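Let the robotics club be dull

29 December 2022

The Nedthorpe robotics club spent the autumn term teaching an arm to pick up a scrubbing brush. Parents hoping for something with lasers have been very brave about it.

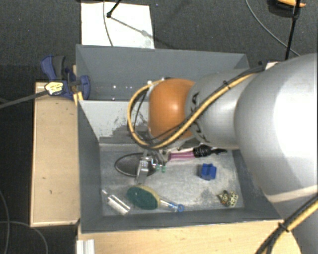

Sultcombe, down the road, enters the Grimik Cup each April and comes home with a trophy and a machine that can do one thing, for 2 minutes, on a good carpet. I have judged that event. The applause is lovely.

Nedthorpe's pupils keep a logbook instead. It runs to 174 pages, 51 of them on grip, and I read it with more pleasure than any victory speech. One entry says only "worse than before lunch". I would hire whoever wrote it.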